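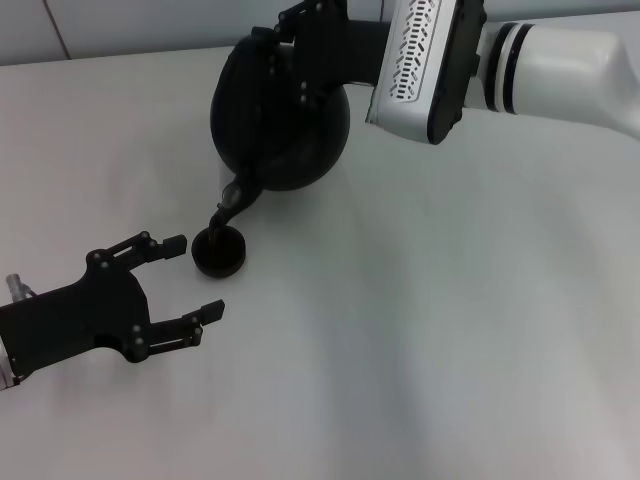 Porum tea table set, README

Updated July 29, 2026

What's in here
748 short clips of tea being poured at a white table. Black teapot, round, curved spout, small black cup. Stills too, one per clip. Split by pour not by day, sorry if that's awkward for anyone.

Folders
grikbridge - first batch, pot on its own with one cup
bouvier - later batch, same pot, cup moved about between pours
plakwood - 17 clips, spills and near misses, keep seperate from the rest

Labels
One line per clip in pours.csv: start of tilt, first drip, end of pour, cup level at the end (low, half, full). Cup level was judged by eye. Where we couldn't agree it says unsure. Don't treat unsure as half!!

Known problems
Black tea in a black cup is hard to see, levels in bouvier are the worst for this. Shadows on the table shift through the afternoon. 3 clips have no end time, will fix.
Lid left off in a few of the December ones, not marked yet.

To do
recheck 100 of the bouvier labels
add the pale cup
write down the pot size somewere

Use
Fine for teaching and research, ask first for anything else.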